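4.2 Where the stencils went wrong

I should say up front that I did most of the modeling in Flirton myself, so when I complain about our diagrams in this section I'm mostly complaining about me. The Uvberg library had grown to 391 shapes by the time I inherited it, and a lot of those were the same shape saved twice with a different default label. My first job was to work out which ones people used in their diagrams and which ones were just sitting in the palette taking up room.

I started with the usage logs that Flirton keeps for each shared library. They're pretty crude (you get the shape's internal name and a count of placements, and that's it), but they were enough to show that 138 shapes covered every diagram saved in the project folder. The others had either never been placed or had been placed and deleted in the same session. I kept a handful of those anyway. Ifeoma Nwachukwu, who wrote the original naming rules, pointed out that a shape people try and then delete may simply have a bad name, and I think she was right about the connector shapes at least.

So we renamed before we removed. The old names followed the order in which shapes had been added, which meant that "Store 2" and "Store 2b" could be completely different things. The new names start with the element type, then the notation, then the variant. It's boring and the names are long! But if you type "store" in the search box you now get all the stores together, and you can see the variants next to each other before you pick one.

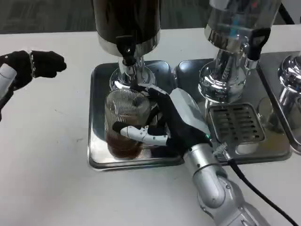

Figure 7

Variants gave us more trouble than names. In Flirton a variant can be kept as its own shape or as a property on a parent shape, and the library did both, sometimes for the same element. We moved everything we could to properties. The catch is that a property change doesn't carry over when a diagram is exported to Moschos, where the importer only looks at the parent. I lost most of a Saturday to that one, wondering why every data store in my test export had come out as the plain kind.

Our fix was a small mapping table that sits next to the library and gets read during export. Each row pairs a parent and a property value with the shape that Moschos expects. Ifeoma wrote the first version by hand and I later wrote a script to check it against the library, mostly so that we'd hear about it when somebody added a variant and forgot the row. The script fails the export if a row is missing. We did try a warning first, and I ignored it for weeks, so I can't blame anyone else for doing the same.

We left the layout rules alone. Pavix, the plug-in that handles alignment, stores its settings per shape name, and after the renaming it fell back to its defaults for anything it didn't recognize. For most diagrams you'd never notice. For the swimlane ones you would, as labels drift toward the lane border once a lane gets narrow. I've listed the affected shapes in Appendix B along with the settings I'd use, though I haven't tried them on anything bigger than our own diagrams.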